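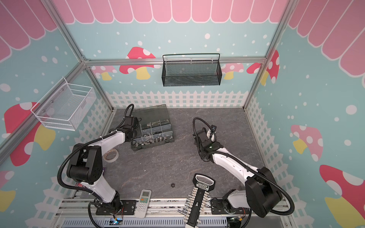
I popped over to Tirkano's workshop in Clirkadach in May to ask how the great robot shopping trip is going, and the answer is: slowly, but there's finally a list!

The team wants a second cell for its nuts-and-bolts work, with two arms like the first one. The budget they've been given is 2,975 pounds for everything except the arms themselves, so that's rails, mounting plates, cables and a new work surface. The arms come out of next year's money.

I'd have guessed the rails would eat most of it – wrong! The first quote, from Deschamps, put them at 329 pounds with the brackets thrown in, and it's the control boards and spare grippers that push the total up. A rival quote from Undon is due before the end of the month.

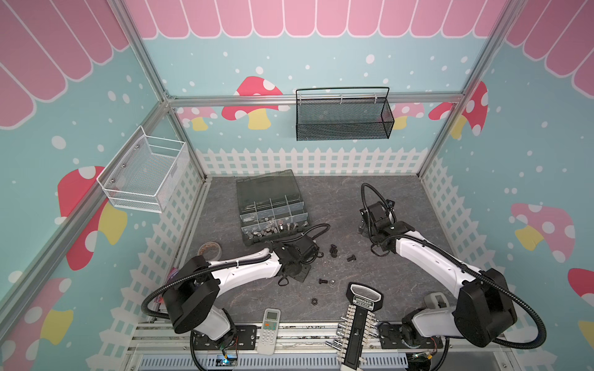 Two arms and a scattering of small hardware in the mushroom-walled cell at Clirkadach.

I asked if the new cell would get the pink awning and picket fence as well. It's on the list (under "printing", almost at the bottom), and I'm told it stays there unless Undon comes in badly over.

Orders should go in once both quotes have been compared, and delivery is expected to take two months after that. I've already asked for an invite when the boxes turn up.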